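Call for Participants: Household Small-Item Sorting Study

Feb 24, 2020 | By Dehua Peng

42 shares | 4 comments

Flovstead is looking for adults to take part in a study of how people sort and put away small household items. Sessions are held at our Witon site and run from now through October.

What you will do

You will sit at a table set with mixed items and sort them into groups of your own choosing. You then name each group and say where you would store it at home. A second round repeats the task with the items in a new order. Each session lasts 42 minutes, plus a short form at the start.

Who can apply

- Age 18 or older
- Able to read and speak English
- Able to handle small items with both hands
- No part in an earlier Flovstead sorting study

No special training is needed. Glasses and hearing aids are fine. Please tell us in advance if you need a higher chair or more light.

Items and table

Item sets change between sessions. A set may include toys, stationery, small bottles, bowls and cloths. Typical pieces are a tennis ball, a yellow toy vehicle, a glue stick with a green cap and a lime-green bowl, laid out on or near a tan cloth on a dark wooden table.

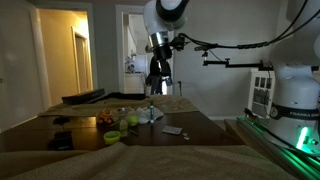

How to apply

Write to Jae-in Joo, Study Desk, Flovstead, Room 798, Witon. Give your name, age, phone number and the hours you are free. Quote study code Treno 700. Applicants will receive a reply by mail with a session time and a consent form to sign and bring along.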